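Minutes of the Gudum Remote Handling Group
Held Mar 1, 2026, in the upstairs room at Pladitz
Status: draft until approved

1. Minutes of the previous meeting
Approved, after a short discussion of whether "the operator became frustrated" was a fair record. It was changed to "the operator paused".

2. Matters arising
The action from December to write down which way is up on the hand controller is still open. It has been open since the controller was bought. Carried forward.

The simulator now starts on both desks without a second attempt on either. The meeting noted this with suspicion.

3. Progress on demonstrations
The target remains 1,000 recorded demonstrations before anything is trained. We have nearly 100. The secretary was asked to minute this without adjectives.

All demonstrations so far were driven by remote control in the simulator, through the view behind the fingers. New operators still tend to close the gripper too early, having judged the distance by hope. It was agreed that everybody gets a practice spell before recording, long-standing members included, and that practice runs are not to be slipped into the main folder to improve the total.
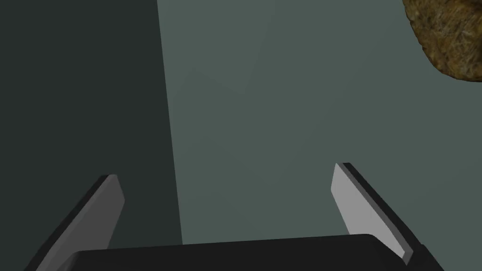

There was a longer talk about speed. One view was that a slow, steady approach gives the learner something clean to copy. The other was that a robot taught by us at our most careful will take until teatime to pick up a roll. The group settled on a normal pace, with no stopping in mid-air to think. Anyone who needs to think should do it before pressing record.

4. Quality of recordings
Of the last batch reviewed, 85 were kept. The rest were thrown out for wandering, for bumping things on the way in, or for ending when the operator let go of the controller to answer the door.

It was asked whether failed grasps followed by a good second try should be kept. Donnelly, our partner on the training side, would like them, marked as such. The meeting agreed, noting that this is the first request from Donnelly we are well placed to meet. 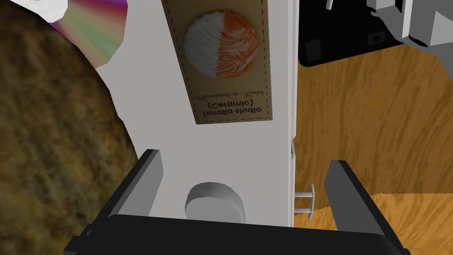 Boxes were raised under the same item. Operators come at tall ones from whichever side suits their wrist, and the recordings show as many habits as there are wrists. A proposal to lay down one approach for all was defeated. A milder proposal, that each operator should at least agree with themselves from one run to the next, was carried.

5. Crowded layouts
The bread layouts were reviewed. Where pieces sit close together, the instruction "pick up the bread" leaves the operator to choose, and operators choose differently. From now on the instruction will say "the nearer one".

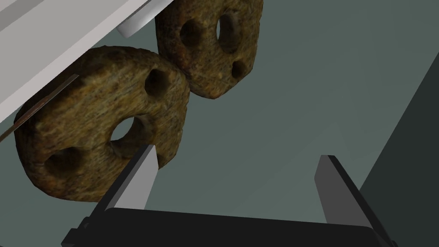 Bread layout, two pieces, gripper open with the left finger at the nearer one.

6. Teaching by hand
Prultstead has offered the use of an arm that can be moved by hand, so that members may guide it through a task directly. There was warm support, mostly from those who dislike the controller. It was pointed out that the arm would have to come up the stairs. Support became more measured. The offer will be answered with thanks and a question about weight.

7. Actions
Label the controller, up and down first.
Move practice runs to their own folder.
Add a "second try" mark to the recording form.
Reword the bread instruction on both desks.
Write to Prultstead.
Measure the stairs.

8. Any other business
A request for a better chair at desk 2 was heard with sympathy and refused.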